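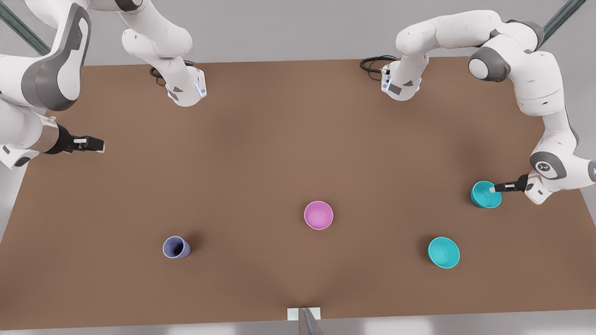
4. Running the bowl-stacking exercise in simulation

This section covers the first two-arm exercise of the course. Complete Section 3 (installing the Clarnero simulator and checking the graphics driver) before you start. Teams entering the Flurnomden round must pass this exercise in simulation before they book time on the lab arms.

4.1 Loading the table

1. Start Clarnero and log in with your team account.
2. Open the Tasks menu and select Tabletop, then Bowls and Cup.
3. Set the random seed to 19. All teams use this seed for practice runs. The judges use a different one.
4. Set the camera to Front High. The near edge of the table must be at the bottom of the window and the arm bases at the far edge.
5. Press Reset and wait until the status line reads Ready.

The loaded task has two teal bowls, one pink bowl and one lavender cup. If any of these is missing, the object library was not unpacked correctly. Go back to step 3.6.

Note: Left and right always refer to the robot, which faces the camera in the Front High view. The right arm is therefore on the left side of your screen. This is the most common cause of commands being sent to the wrong arm. Label your two input devices before the first run.

4.2 Checking the arms

1. Select the right arm. Open and close the gripper once.
2. Select the left arm and repeat.
3. Move each wrist through its full range, one joint at a time, well above the table.
4. Confirm that the Contacts counter stays at 0. If it goes up with the arms clear of the table, press Reset and repeat from step 1.

Caution: Do not drag an arm with the mouse while a script is running. The simulator accepts both inputs and the joint log for that run is useless.

4.3 Picking up a bowl

The bowls are wider than the gripper can open, so they are held by the rim. One finger goes inside the bowl and one stays outside.

1. Choose the arm nearer to the bowl.
2. Bring the gripper above the rim with the fingers open and pointing down.
3. Lower it until the inner finger is below the rim but clear of the bottom of the bowl.
4. Close at low force. Start with the default setting and increase it one step at a time.
5. Lift straight up. Do not turn the wrist until the bowl has left the table.

Keep the other arm parked over open table during the lift. A parked arm may be anywhere inside the work area as long as it touches nothing.

Note: If the bowl tips as it leaves the table, the grip is too shallow. Lower the bowl, open the gripper and repeat from step 2. Raising the force does not correct a shallow grip – it usually pushes the bowl out of the fingers.

4.4 Stacking

1. Place one teal bowl inside the other.
2. Place the pink bowl on top of the teal bowls.
3. Leave the cup standing where it is. A run in which the cup is moved or knocked over does not count.
4. Open the gripper fully before you raise the arm.
5. Return both arms to Home and press Stop Log.

The time limit is 200 seconds, counted from the first joint movement. Pauses count toward the limit.

4.5 Saving and handing in

1. Save the log under your team name and run number. Do not use spaces.
2. Upload it to the Strömberg folder on the club server.
3. Hand in at least 2 successful runs, with the script version used for each.
4. Also hand in one failed run with a short written account of the cause.

Uploads close on Wednesday. Logs larger than 59 MB are rejected by the server; lower the recording rate under Settings and repeat the run. Questions about server accounts go to Ataahua Bolger. Questions about scripts go on the Zorkora team board, so that other teams can read the answers.

4.6 Known problems

Window stays gray after Reset: the graphics driver is out of date. See 3.2.

Gripper closes but the bowl does not move: contact friction has been set to zero in the task file. Restore the default file.

Arm stops partway and the status line reads Limit: a joint has reached the end of its range. Back off by hand, then approach the bowl from the other side.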